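Varno Storage Bin, Large, in Cream – Review After Seven Months

Filed under: Playroom, Storage
Updated 17 September 2026

I have bought a lot of toy storage. Canvas cubes that slumped, a wicker basket that shed on everybody's socks, a rolling cart from Rukwood that looked wonderful for one weekend and then lost a wheel. So when I say I'm thrilled with a plain plastic bin, please understand that I came to it the long way!

The bin in question is the large Varno, which I picked up in February for 14 dollars. I went back for two more before the month was out, and all three have been in daily use ever since. One holds plastic animals, one holds train track, and the third holds whatever is left on the floor at bedtime.

What I love first of all is the shape. The corners are rounded, inside and out, and the walls flare a little toward the top. That sounds like nothing until you've spent an evening digging the last small thing out of a square-cornered box with your fingernails. In the Varno everything slides back to the middle when you tip it. A child can get an arm in and stir around, and mine do, loudly. The flare also means the empty ones nest, so when we went to my sister's for the holiday weekend I carried all three out to the car in one hand.

The walls are smooth, and I was afraid they'd show every scratch. They do pick up fine marks on the inside, mostly from the train track, but I only notice them when I'm wiping the bin out. Wiping out is easy, by the way. Warm water, a drop of dish soap, a cloth. Crayon took a bit of baking soda. A sticker left on since spring came away with cooking oil, although I can still see where it was if I hold the bin up to the window.

Color: I went with cream, and I'd do it again. Our playroom walls are a light gray and I wanted the storage to calm down and let the toys be the bright part. It also comes in a green I liked a lot online and a blue I didn't. Cream does show dusty fingerprints faster than I'd hoped.

On size – the large is large. Our animal collection stands at 57 (I counted them for the insurance of my own sanity after one of the elephants went missing at the library) and they fill it a little over halfway. That includes the dinosaurs, who are apparently not animals but are allowed to sleep there. If you have a modest collection, buy the medium. A half-empty large bin invites stuffed toys, and then you can't find anything.

We keep the animal bin up on the white table by the wall, where they can reach in from the side and set things up right next to it. I tried it on the floor first and it got used as a boat. On the table it gets used as a cave, a barn and a zoo, and the cleanup is much quicker when the bin is already at the scene of the game. Tigers go in last, always, and I've stopped asking.
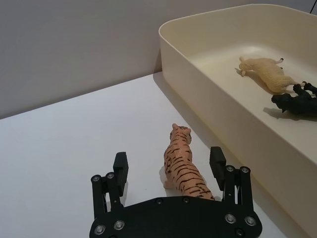

Medelus wrote in the comments that the same bin warped for them after a summer in the garage, and that anybody planning to keep it near a sunny window should think twice. I haven't had any trouble with ours, but they all live indoors, away from the heat vent, so I can't argue with that. I'd be curious whether others have seen it.

My complaints are small. There is no lid, and I'd gladly pay extra for one. The sides have nowhere good to stick a label; I ended up tying a tag on with string, and the string gets pulled off about as often as you'd expect. And the bottom is slick enough that on a smooth tabletop the bin slides when somebody leans on it. Four little felt-and-rubber pads from the hardware store fixed that for me.

I did look at the Widmer tub before buying the second and third. It's sturdier, with thicker walls and proper handles, and if I were storing wooden blocks I'd probably choose it. It was also 13 dollars more for each one, and heavier than I'd want a preschooler to pull down on top of himself. For plastic animals and light stuff, the Varno is plenty of bin.

I'd buy it a fourth time, and there's a shelf in the hall closet that has me thinking about it.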